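**Shared workshop builds a picking-up robot on a small budget**

Members of the Giston workshop are building a two-armed robot meant to pick small packaged goods up off a shop floor, and they plan to have it moving under its own control before the end of the year.

The project was started by Leonardo Cattaneo, a retired elevator mechanic, and Perrine Courtois, who writes software for a shipping firm. They work on it two evenings a week at a bench in the back of the building in Dellow. The arms are aluminum tube and printed joints, and the base came from a scrapped floor cleaner.

The group has spent 1019 dollars so far, most of it on motors. Members have set a limit of 3000 dollars for the whole build.

"The arms were the easy part," Cattaneo said. "Getting two hands to agree on who takes what is slow work."

Courtois is handling that side. Her software learns from recordings of people doing the job by hand, seen from head height. The group wants clips from real stores, with shelves, glossy floors and plenty of packets in the way.

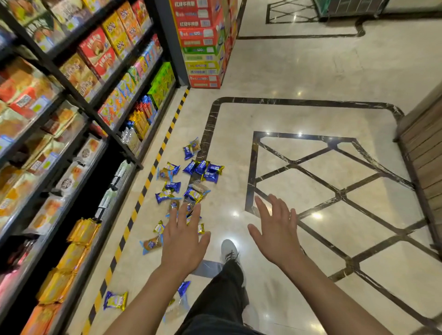
Small cakes in shiny wrappers are among the harder items. The plastic reflects the ceiling lights, and so does polished stone, and the software can mistake a bright spot on the floor for the corner of a packet. Packets that overlap are another problem - the program tends to read two of the same color as one long object.

Courtois has sorted 60 clips by hand and marked where each grab begins and ends. She said the next version will go for packets lying alone first and leave the heaps for later.

The grippers are on their third design. Lungile Visser, who joined in the winter, replaced the hard plastic fingers with soft silicone ones she casts in a kitchen mold. The earlier set crushed sponge cake on the test bench. The new set holds a packet without flattening it, but loses its grip on anything heavier than a can of soup.

A fix for the wrist is also under way. It has 11 screws holding a part that should need four, and it comes loose after an hour of use.

The workshop will hold an open evening in April. The left arm will be shown working on the bench. The right arm is still waiting for a shoulder motor, and the base will stay parked until its new battery tray is welded.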